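Prepared by Jadwiga Wilczyńska and Bogdan Nowicki
Submitted 08/10/2020
Unit: Hardware Maintenance and Materials Recovery, second semester

# Disassembly Sequence and Component Recovery for End-of-Life Desktop Computers

## 1. Summary

This report documents the disassembly of desktop towers withdrawn from service at the Fultolley campus. The work covers opening the case, identifying and disconnecting internal cables, removing the processor, memory, drives and power supply, and sorting the recovered parts into reuse and recycling streams. A written disassembly sequence was developed over four revisions. The final revision is given in Section 5. Median time per unit fell from 31 minutes with revision A to 19 minutes with revision D. Cable disconnection remained the slowest stage in every revision.

## 2. Background

Fultolley replaced its teaching laboratory computers in August. The asset register listed 386 desktop towers for disposal. Under the previous arrangement, complete units were collected by a general scrap contractor and no parts were retained. The campus now sends separated material to Brukmont, which accepts circuit boards, steel, aluminium and cable as distinct fractions and pays a different rate for each.

The project brief asked for three outputs:

- a repeatable sequence that a first-year student could follow with hand tools
- a fastener and connector inventory for the common case layouts
- an estimate of recoverable mass by fraction

A sample of 20 towers was allocated for the study. The sample was drawn by asset number and was not selected for condition. Data-bearing drives had been wiped by the IT office before the units were released to us. We repeated the serial number check against the wipe log for each drive and found no discrepancies.

## 3. Equipment and Work Area

Work was carried out on a bench made up of parallel aluminium extrusions. The slots between the profiles proved useful for clamping but are a nuisance where small screws are concerned. From the third tower onward, a shallow magnetic tray was kept beside the case and every screw went into it directly.

Tools used:

- Phillips drivers, No. 1 and No. 2
- hex nut driver, 1/4 inch
- nylon spudger
- needle-nose pliers, smooth jaw
- antistatic wrist strap, 1 MΩ
- Kaczorowski bench scale, 5 g resolution
- Zullo compartment trays for sorted fasteners

Each tower was placed on its side with the motherboard at the bottom of the opening and the side panel removed. This orientation gives vertical access to nearly every connector. It has one disadvantage: a fastener dropped during the work can lodge underneath the board, where it will not be found until the board is lifted.

## 4. Observations on Internal Layout

### 4.1 Cables

Cables account for most of the difficulty in opening a used tower. In the units examined, data and power leads had been dressed for airflow at assembly and then disturbed by later servicing. Several crossed the board diagonally and covered the connectors beneath them.

The flat SATA data cable is the first item to deal with. It is stiff, it springs back when released, and it tends to lie directly over the area where the front panel leads terminate. Printing along the cable surface identifies it without the need to trace it to both ends. 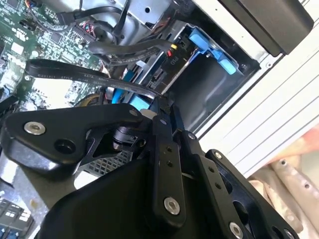
Latching and non-latching SATA plugs were both encountered. A latching plug must be pressed at the metal tab before it is withdrawn. On four towers in the sample, a previous technician had pulled a latching plug without releasing it, and the board-side shroud was cracked as a result. These boards were still graded for recycling only, so the damage had no effect on value, but the same handling on a board intended for reuse would take one port out of service.

Thin-gauge signal wires require more care than the power leads. The insulation is light and the crimps are small. They should be withdrawn by the connector body using the spudger, with no load on the wires themselves. Power leads with moulded connectors tolerate a firmer grip, although the latch on the main board connector was stiff enough on older units to need pliers.

### 4.2 Drive Bays

Hard drives were held in plastic caddies that release by squeezing both sides. No tools are needed. The caddies become brittle with age, and three broke during removal. Broken caddies were weighed with mixed plastics. Intact caddies were kept with their drives, as the buyer of tested drives had requested them.

The sheet-metal drive cage is secured separately. It should be left in place until all data and power cables have been cleared, as its lower edge is sharp and will cut into insulation when the cage is slid out.

### 4.3 Processor and Memory

The processor was removed after its heatsink and before any work on the power supply. Where the thermal compound had hardened, a slight twisting motion released the heatsink. A straight lift is not recommended on any socket type, and on sockets without a positive retention frame it can pull the processor out with the heatsink.

With the heatsink off, the lever is released and the frame raised to its full travel. The processor is then lifted by opposite edges and placed in an antistatic clamshell. The frame was left open on boards going to Brukmont and closed over a plastic cover on boards graded for reuse. Memory modules were removed next by opening the retention clips, then bagged by capacity and speed. 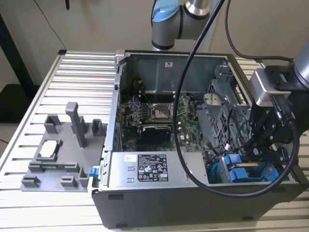
## 5. Disassembly Sequence (Revision D)

1. Record the asset number and inspect the case for damage.
2. Disconnect mains power and hold the power button for ten seconds.
3. Lay the tower on its side and remove the side panel.
4. Connect the wrist strap to bare metal on the chassis.
5. Disconnect SATA data cables at the board, then at the drives.
6. Disconnect drive power leads.
7. Release and remove the drive caddies.
8. Disconnect front panel, fan and audio leads.
9. Remove the heatsink, working diagonally across the mounting screws.
10. Remove the processor and memory modules.
11. Remove expansion cards. Check for a rear bracket screw or a shared retention bar before pulling.
12. Disconnect the main and auxiliary board power connectors.
13. Remove the power supply. Do not open it.
14. Remove the drive cage.
15. Remove the board screws and lift the board out, tilting it to clear the rear port cut-outs.
16. Check the chassis floor for loose fasteners.
17. Weigh each fraction and enter the results on the sheet.

Revision A placed the power supply ahead of the processor. This was changed after the freed power leads repeatedly fell across the socket while it was open. Revision C moved the expansion cards ahead of the main power connectors, which improved finger access to the connector latch on the boards where a card stood close to it.

## 6. Power Supply and Board Removal

The power supply is the heaviest single component inside the case, and it was the only one to cause a minor injury during the project (a scraped knuckle, recorded in the lab log). The unit must be supported with one hand while its fasteners are removed. Its wiring runs down beside the motherboard and can snag on capacitors or on the edge of a card, so the bundle should be gathered and tied before the unit is moved.

Regulatory labels were left attached. The rating information is used to sort supplies for resale, and a unit without a legible label is rejected.

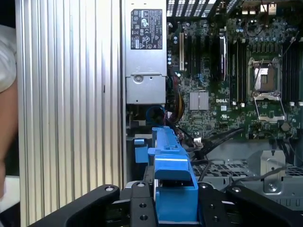
*Figure 3. Power supply and DELL motherboard, with expansion slots and chipset heatsink.*

Small passive heatsinks on the chipset were left on the board. Removing them yields very little aluminium for the labour involved, and the adhesive or clips often take surface components with them. Brukmont confirmed that an attached chipset heatsink does not change the grade of the board.

## 7. Results

Disassembly time was recorded from step 3 to step 16.

| Revision | Towers | Median time (min) | Slowest stage |
|---|---|---|---|
| A | 4 | 31 | Cables |
| B | 5 | 26 | Cables |
| C | 5 | 22 | Cables |
| D | 6 | 19 | Cables |

Part of the improvement must be attributed to practice. The same two people carried out all of the work, and no tower was repeated under an earlier revision. The effect of the sequence alone cannot be separated from these figures.

Mean mass of cable recovered was almost 700 g per tower, including the leads cut from failed power supplies by the recycler and reported back to us. A total of 2,079 fasteners was sorted from the sample. The majority were 6-32 case screws. M3 screws were found mainly on optical drives and were the type most often misfiled, as the two threads look alike at a glance and an M3 will start in a 6-32 hole before it loosens.

## 8. Limitations

The sample covered only the case styles present at Fultolley. Small form factor machines were excluded. Fraction masses below 50 g are subject to significant relative error at the resolution of the bench scale. Processors and memory were visually inspected and bagged but had not been tested at the time of writing, so no reuse yield is reported for them.

## 9. Recommendations

- Adopt revision D for the remaining towers in the disposal lot.
- Supply a second magnetic tray so that board screws and case screws are separated at removal.
- Cover the bench slots with an antistatic mat wherever clamping is not required.
- Photograph the cable routing of any tower graded for reuse before step 5.
- Have a student with no prior experience work through revision D and record the points at which the instructions are unclear.

## Appendix A. Sorting Codes

| Code | Fraction | Destination |
|---|---|---|
| B1 | Motherboards | Brukmont |
| B2 | Expansion cards | Brukmont |
| C1 | Data and power cable | Brukmont |
| M1 | Steel chassis and cages | Brukmont |
| M2 | Aluminium heatsinks | Brukmont |
| P1 | Mixed plastics | Campus recycling |
| R1 | Processors and memory | Held for testing |
| R2 | Drives with caddies | Resale |
| R3 | Power supplies, label legible | Resale after test |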